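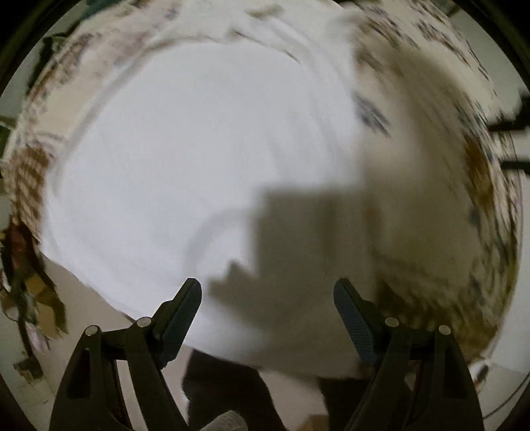 Minutes of the housekeeping meeting at Skollthorpe House, March. The meeting was held in the breakfast room after checkout and started at 11:15. Dalia Vītola ran the meeting and took the notes. Also present were the upstairs team, the laundry room, and the front desk. Kitchen sent word that they could not leave the oven. Folding was moved up to first on the agenda, as the upstairs team wanted it settled before the rooms were turned over. It was agreed that the bed is the right place to fold large white pieces like this one, as there is no table upstairs wide enough to get the middle smooth. The folding table in the laundry room stays in use for towels and pillowcases.

Notes from last time

The notes were read and accepted with one correction. The extra blankets went to the top floor closet, and the notes had them in the hall chest. The hall chest is still full of curtain rods. Front desk will ask the owner whether any of the rods are wanted.

The loose shelf in the linen closet has been fixed. The light in there still takes a while to come on.

Folding large pieces

Dalia said that the piles in the linen closet do not match because everyone folds their own way. Upstairs folds lengthwise first. Laundry folds across first, because that is how it goes on the table. Neither is wrong, but the two sizes do not stack and the pile leans over and ends up on the floor.

There was some talk about which to keep. Laundry pointed out that their fold fits the carts. Upstairs said the carts are only used for a few minutes and the closet is used all day. The lengthwise fold was agreed for everything larger than a bath towel. Anything that comes up from the laundry folded the other way will be used first and not refolded.

The order is to be:
Lay the piece out over the made bed with the bedspread on.
Find the hem and bring the long sides together.
Smooth from the middle out to the sides.
Fold in half again the same way, then across until it fits the shelf.
Keep the folded edge facing the closet door.
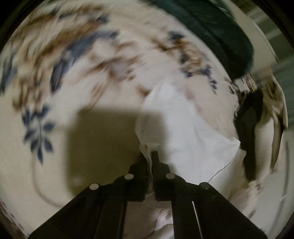 It was asked whether two people are needed for this. Upstairs felt that one person can do it on a bed, if the thin pieces are picked up by the hem and not by the middle. Two people are still better for the heavy tablecloths from the dining room, and those should wait until somebody is free.

Laundry asked that nothing be folded while it is still damp at the hems. The hems on the thicker pieces hold water after the rest feels ready. Last month a whole shelf had to be taken out and aired. If in doubt, leave it over the rail in the laundry room.

Bedspreads

The cream bedspreads with the brown, tan, and slate-blue flowers will stay for another season. Front desk reported that guests like them. The owner had looked at plain ones from Flokine but the sample shed on dark clothes, and it has been sent back.

Upstairs said that white pieces left on the flowered spreads are easy to spot when checking a room, and this is one more reason to fold there. On the plain white spreads in the annex they get missed. One pillowcase went missing that way and was found under a spread when the bed was stripped.

Bedspreads are to be shaken out of the window before they go back on, except on the street side. The shop on Wilier Street has asked us again about lint.

Checking for marks and wear

Dalia asked everybody to look each piece over while it is open on the bed. Once it is folded, marks do not show until a guest finds them. Small dark specks should be brushed off first, as many of them are only lint or grit. Anything that does not brush off goes in the blue bag. Pieces with a hem coming down go in the mending basket with a safety pin at the spot.

Laundry asked that people stop putting stained and torn things in the same bag. They get different treatment and somebody has to sort them again downstairs. Agreed. Dalia will label the bags.

The mending basket is full. Three of the dining room cloths are in there and have been for a while. Laundry will mend what can be mended by the end of the month. The rest will be cut up for cleaning cloths, but not the ones with the drawn thread border, which the owner wants to keep whatever state they are in.

Creases were also brought up. A long fold left down one side of a cloth will press in under the weight of the pile and then has to be ironed out again. Run a hand down it before the next fold.
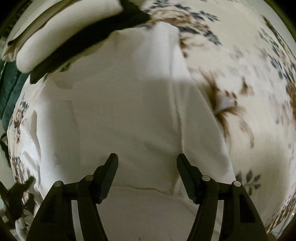
Laundry contract

The price from Queiroz for the outside wash has come in at nearly 300 a month. This covers the heavy items and pickup from the back door. Dalia thought it was fair for what it includes. Laundry would like it tried over the summer only, when the machines cannot keep up. Front desk asked what happens if a bag is late on a changeover day. The price sheet does not say. Dalia will call them and ask, and no decision will be made before that.

Linen closet

Labels on the shelf edges are peeling off and will be redone. Top floor sizes go on the upper shelves and annex sizes below. Please do not put vases in the closet.

Other business

The iron upstairs is leaking from the base. Use the one in the laundry room for now.

Front desk asked for clean hand towels to be brought down before lunch, not after.

The key to the annex closet is on the wrong hook again.

Meeting closed at 12:05. Next meeting after the spring changeover, same room.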